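Reheating bread without drying it out??
Small Kitchens board – Bread and Baking

kadirakyol
ok so I buy two loaves at Sarıgül on the way home, can't eat them fast enough, day 3 they're bricks. Microwave makes it rubber. What do you all do. No big oven here, just a counter one

neelam_t
Freeze it sliced the same day. Don't let it get to day 3. Toast from frozen, done

kbaysal
disagree, slices from the freezer taste like freezer. Whole half loaf, run the crust under the tap for a second, 16 minutes in the oven at low heat. Crust comes back like new

neelam_t
in a toaster oven?? the top will burn before the middle gets warm. Tried it, smoke alarm

kbaysal
foil on top, bottom rack. Come on 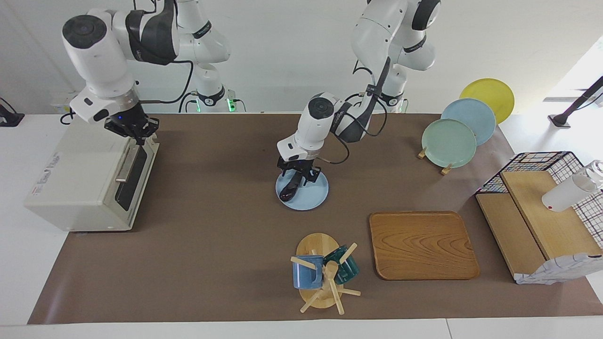
Hülya Ateş
Kaan is right about the water, wrong about the time. Small ovens run hot. Mine was way off for years and I blamed the bread – got a cheap thermometer and found out. I go lower, foil the whole way, then foil off for the last 3 minutes. Cream-colored toaster ovens like that one look sweet on a counter but check the dial anyway. And let it sit before you cut it!! Everybody cuts too soon.

kadirakyol
tap water on bread feels wrong but ok. does it work on the seeded one

Hülya Ateş
Yes. Seeds fall off a bit, so what

bulent.u
You're all fixing the wrong thing. Storage. Plastic bag = soft crust and mold by July. Paper bag = brick. Cloth inside a box is the only way, my mother did it and her bread lasted till the end of the week

neelam_t
depends on the bread tho. A white loaf from Sarıgül won't last that long in anything, theres no fat in it

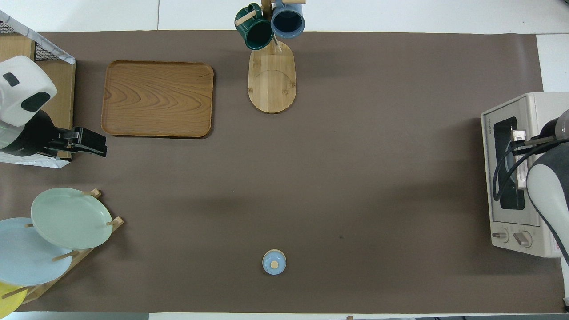 bulent.u
Bread goes stale faster in the fridge, so please stop doing that too. Cut side down on a board, cloth over it, leave it alone for the first day. A wooden tray with a raised rim like the honey-brown one is even better, crumbs stay put and you can carry teh whole thing to the table. After that, box.

kbaysal
cut side down yes. The fridge thing yes. Box no, mine went moldy in the box

bulent.u
did you wash the box

kbaysal
...

kadirakyol
update, did the tap thing with foil. Crust great, middle still kind of cold. Lower and longer next time I guess. Half a loaf left – going in a cloth tonight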